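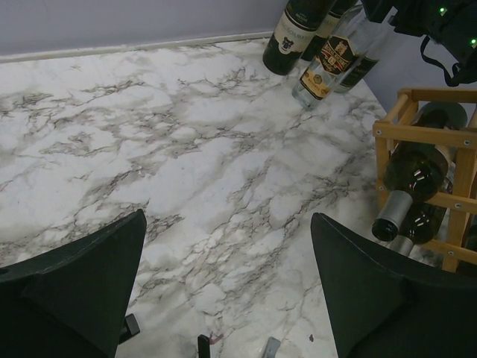

Category: Company News / Automation

Gradulard Opens Remote Teaching Program for Two-Arm Robots at Skarkoscombe

SKARKOSCOMBE, March 2022. Gradulard announced today the opening of a remote teaching program at its Skarkoscombe site, where trained operators guide pairs of robot arms through household and hospitality tasks. Movements made by the operator are recorded together with the camera views and used to prepare the arms to carry out the same work on their own.

The program begins with 23 tasks, among them the handling of bottles and wine racks, the sorting of small hardware and the opening of lidded containers. Each task is shown many times, with the objects moved between sessions. Operators work either from a control station in an adjoining room or by taking hold of the arms and leading them directly.

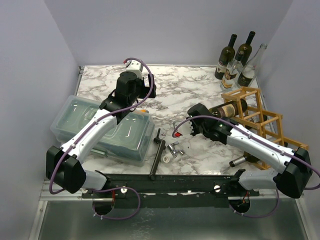 A two-arm workcell at Skarkoscombe, with a wooden wine rack and upright bottles at right and a lidded plastic container at left.

"A person who has handled glass for years knows a great deal that is hard to put into written instructions," said Paloma Kasprzak, director of the teaching program. "Our operators pass that knowledge on by doing the task through the arms, at the speed the task calls for."

The control station runs on Drandarer, the company's recording software, which stores arm position, gripper opening and video on a common clock. An operator may mark a session as unsuitable as soon as it ends, and marked sessions are kept apart from the training set.

Operators complete 47 hours of instruction before recording. A second group will begin in July under Yazzie, the company's training division, which will also accept task proposals from hotels and restaurants.

Media inquiries may be directed to the Gradulard press office, Skarkoscombe.

Subscribe to our newsletter for company updates. You may unsubscribe at any time.

© Gradulard. All rights reserved. | Contact | Back to top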